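About the Covent Garment Care Program

Gundau Residential Services
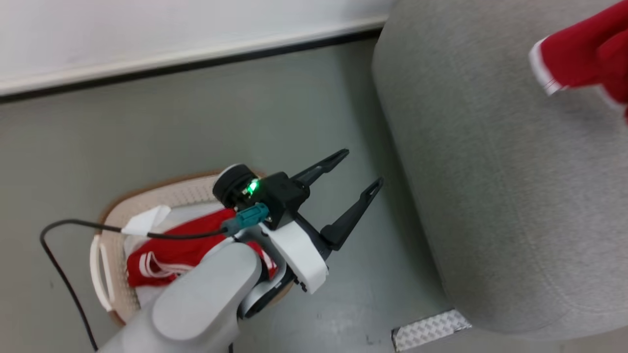

Prepared by Huệ Lò, Program Coordinator
Page last reviewed 26/06/2025

The Covent Garment Care Program is the laundry and clothing service of Gundau Residential Services. It provides for the collection, sorting, washing, folding and return of everyday clothing for residents of our two houses, Cabello House and Markovum House, and for families in the neighborhood who hold a service agreement with us.

Our Background

The program began in May as a weekly collection for 11 households. It now serves over 200, and its work has been extended to team clothing, school clothing and household linens. Team clothing has become a large part of what we handle. Red garments with white trim or stripes are a regular sight in our rooms, and staff are trained to treat them as a separate class of work from the first sort to the final fold.

How Clothing Is Handled

Each household is assigned a woven basket. The standard basket is cream-white with a light brown rim and is fitted with a loop handle. Baskets are placed on the floor beside the seating so that garments may be taken up and laid out on a padded surface within easy reach. Light gray upholstery was selected for the folding areas of both houses. Staff are asked to keep these surfaces clear of food and drink, and to brush them down at the close of each session.

Garments are laid out singly. Sleeves are brought in first, followed by the hem, and trim is kept to the outside of the fold where it can be inspected. Striped items are folded along the line of the stripe. An article that requires mending is returned to the basket and entered in the household record before any further work is done on it.

Bright colors with white trim are washed in cold water and apart from white linens. Residents who prefer another method may state this in their service agreement, and the preference will be followed at all times.

Our Rooms

Cabello House contains the main sorting room and 496 square feet of shelving and storage. Markovum House has a smaller sitting area in which residents may fold their own clothing, alone or with a member of staff. Many residents choose to do so. The program regards the care of one's own clothes as part of daily living, and instruction is offered to any resident who requests it.

Our Commitments

Clothing is returned to the household from which it was received. Items without a name label are held for one month and may be claimed at the front office of either house. Damage is reported to the owner in writing. The program does not discard any garment without the written consent of its owner.

Service Agreements

Agreements are open to residents and to neighboring households throughout the year. Application forms are available at the front office of Cabello House. Written inquiries should be addressed to the Program Coordinator, Covent Garment Care Program, P.O. Box 1673.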